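April
Sternex Handling Group, working notes

4.2 Finger comparison on thin, compliant objects

The second set of trials compared two parallel finger designs on objects that bend under their own weight or under light contact. Both designs were mounted on the same Matia arm and driven by the same Kombo controller, with the closing speed held constant between sessions. The Clemer fingers have an angled tip and a flat inner panel bordered by a raised ridge. The reference fingers are plain rectangular blocks of the same length, with no ridge.

Each design was run for 196 grasp attempts. An attempt began with the arm at a fixed standoff above the table and ended when the object had been lifted, moved to the drop area and released, or when the controller reported a fault. Faults were divided into missed contact, slip during lift, and excess closing force. A missed contact was recorded when the fingers reached their minimum opening with no rise in motor current. The remaining two types were assigned from the force log, and the wrist video was consulted only where the log was unclear.

The table was covered with a printed cloth for all sessions in this section. Earlier work on a plain gray mat had given the segmentation step an easy background, and we wanted the pose estimate to be tested under less favorable conditions. The cloth was smoothed out before each session but not fixed at the corners, so small shifts in its position were possible from one attempt to the next.

The main difference between the two designs appeared at first contact. With the block fingers, a thin panel tended to rotate about the lower edge of the finger before the grip had settled, and the force trace showed two separate peaks. With the Clemer fingers the second peak was smaller and in many attempts could not be told apart from sensor noise. We attribute this to the ridge, which limits how far the panel can turn once the inner faces begin to close. The angled tip also lets the fingers approach a low edge without first touching the cloth, although this advantage is lost when the approach angle is set too steep.

The wrist camera is placed so that both fingertips stay in view through the whole closing motion. The cost of this placement is that a large object close to the fingers covers much of the background, and the pose estimate then depends on a small number of visible edges. Figure 6 gives a wrist view for the Clemer fingers, with a red object above the two tips and the floral print behind it. In views of this kind the lower outline of the object was the most useful feature for the estimator. Shading on a curved face was a frequent source of error, as the estimator sometimes took a soft shadow for a boundary.

Camera exposure was set once per session and then locked. Automatic exposure was tried first and dropped - a strongly colored object entering the view caused the gain to change during the approach, and the estimate drifted for roughly 500 milliseconds afterward. Locking the exposure removed the drift but left the dark finger surfaces with little usable detail. For the tip positions we therefore relied on the joint encoders alone.

Figure 6. Wrist camera view, Clemer fingers, printed cloth.
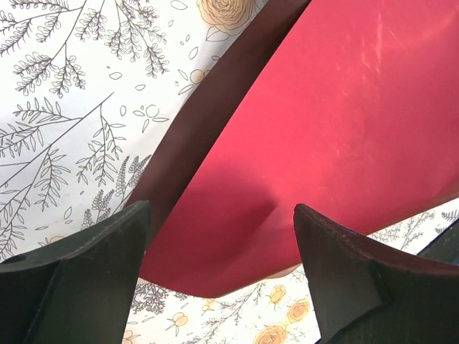 The encoder readings were checked against a gauge block at the start of each session, and the zero offset was corrected whenever the two differed. Wear on the inner panels was not measured and may account for part of the slip seen in the later attempts.

Related items
Kombo controller: current limits and fault codes
Matia arm: wrist mount, version 2
Clemer fingers: notes on tip angle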